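Teaching the arm to build a PC, one demo at a time

Hi again from the Clasley workshop! I've spent most of May with a controller in my hands, driving a robot arm through the same little computer assembly job over and over, and I promised a few of you I'd put some pictures up. The job is putting a processor and a memory stick into an open tower. I drive, the arm follows, everything gets recorded, and later the software tries to learn the moves from me (bad habits included). We're aiming for 284 good demos. I'm at 140, and my thumbs know it.

The chip is the part I was most scared of. It's an old Xeon E5-1650 v3, and you want to hold it by the edges and go easy. My first 40 tries were painfully slow. I'd creep in, stop, creep a bit more, and forget to breathe the whole time.

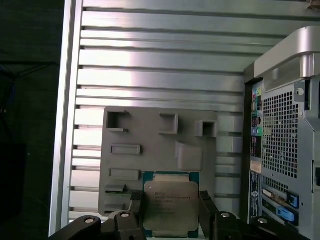 Přemysl Rusnák: Slow is fine, but please don't stop in the middle! We had a whole batch at Candum where the driver paused before every grasp, and the trained arm learned to pause too. Sometimes it just stayed there. I'd trim the still bits or redo those runs.

Well, that stung a little, Přemysl, and then I went and looked, and yes, mine were full of pauses. I tossed 18 of them that same afternoon. Now I do a practice pass with the recorder off, get the path into my hands, and then go for real in one smooth move. So much better!

The other thing I had to sort out was where to look. When I started I watched the arm itself from my chair, and I was forever misjudging how far down the fingers were. Now I use the side view for the long moves over the case and switch to the wrist view once I'm close.

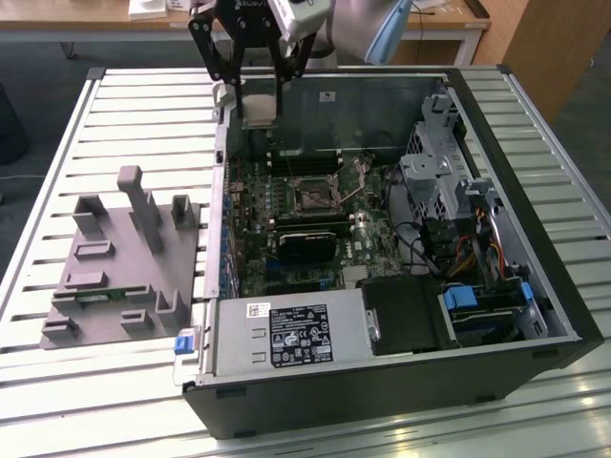

Switching views sounds fussy but you stop noticing after a day or so. What I still notice is the lag. It's tiny, and it's enough to make you push a hair too far if you're impatient, so I've taught myself to let go of the stick early and wait for the arm to catch up. Vaněk, who shares the rig with me, does the opposite and rides it all the way in. His runs look nothing like mine. We argued over whether that was a problem and decided to keep both kinds, with a name tag on each file so we can split them up later if the training goes weird.

We also tried moving the arm by hand, where you grab it and walk it through the job. I loved it for the big swings! For the socket, though, I kept nudging things with my sleeve, and my arm ended up in the camera view half the time, so for the small stuff I'm back on the controller.

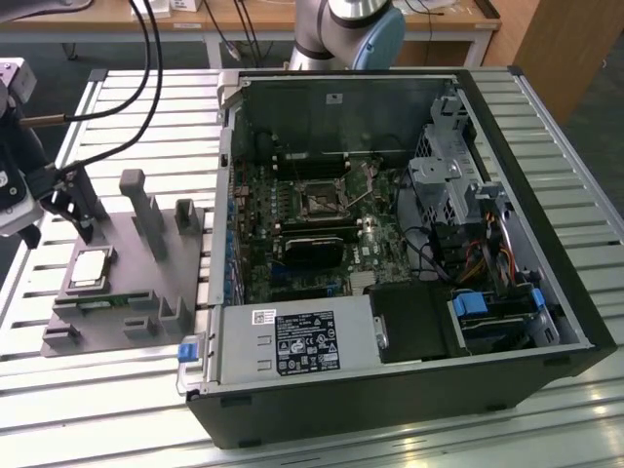 Resetting between runs eats more time than the driving does. Parts go back in the tray, arms go back to their start pose, and I check the socket lever before I hit record. I forgot the lever once and only caught it when the chip was already hovering over the board, which meant scrapping a really pretty run. There's a sticky note on my monitor now.

I do try to vary things a bit from run to run, a slightly different start pose or a different angle coming in, so the arm doesn't learn one single path by heart. Dallia, our recording tool, lets me leave a short note with every demo, and mine have gotten pretty silly by late afternoon. Next up is the memory stick, which needs a firmer push than I'm used to giving. If you've done that one by remote, leave me a comment and tell me how hard you lean on it!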